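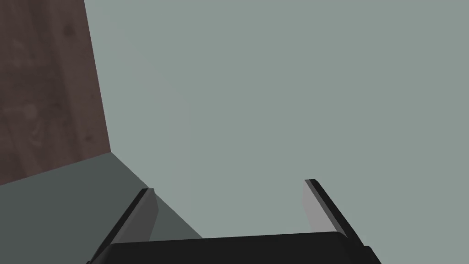 The Bosport Salt Works opens its doors once a year, and by opens its doors they mean one door, on the side facing the river, with a handwritten arrow taped to it. I had signed up for the 10:30 tour in a fit of optimism brought on by a library bulletin board.

Bosport is the kind of town where you can park anywhere and still feel you've done it wrong. I left the car next to a chain-link fence, walked past the loading dock, walked back past the loading dock, and found our group standing in a hallway that smelled like a wet nickel. We were given hairnets. Those of us with beards were given a second hairnet for the beard, and I will say only that I have had better mornings in front of strangers.

Our guide was Bevan Faulkner, who has been at the works long enough to remember when the tour included lunch. He brought this up twice. He walks fast and talks over his shoulder, so everyone behind the first row learned about salt mostly from his elbows.

What I caught went like this. The brine comes up from wells behind the building. It gets cleaned, then goes into the pans, which are long, shallow and open on top, and there it is heated until the salt drops out. The coarse flakes come from the slow pans and the fine stuff comes from the fast ones. A man in a Gosa High School sweatshirt asked if it was the same salt either way. Bevan said yes. The man asked why the flakes cost more. Bevan said, "They're bigger," and kept walking.

The pan room is the reason to go. It's warm in there the way a bathroom is warm after a teenager has used it, and the windows run with water. Someone drags a long rake through the pan, very slowly, and the crust folds up on itself like a tablecloth. I could have watched it for an hour. We got 5 minutes, as the 11:00 people were already stacking up in the hallway in their hairnets.

After that came drying, sifting and packing, in descending order of interest. The packing room runs 2000 boxes a shift, a number printed on a sign over the line in case anybody on it starts to feel relaxed. The boxes are blue. I had assumed for most of my life that salt boxes were filled from the top, and they're filled from the bottom, upside down, so there goes that.

Kamrul Liyanage runs the tasting table at the end. His family used to own the works, back when it was called Liyanage and Daughters, and he has the easy manner of a person who no longer has to fix the boiler. He had set out four salts on four saucers with cut radishes. The smoked one tasted like a campfire someone had apologized for. The plain flake was very good. The fourth was called Prondari Gray, it had a card explaining its mineral character in two paragraphs, and it tasted like salt.

I bought two boxes of the plain flake and, under mild pressure from Kamrul, a wooden salt spoon that I have already lost.

A few practical notes, if you're thinking of going next March. The tour is free, but you need to sign up ahead. Closed shoes are required, and they do check; a woman in very nice sandals was sent off to wait in the gift shop, where she seemed to be having a fine time. There are stairs and no elevator. Glasses fog up completely in the pan room. The restroom is past the time clock, second left, and the light switch is outside the door, where any passing tour group can find it.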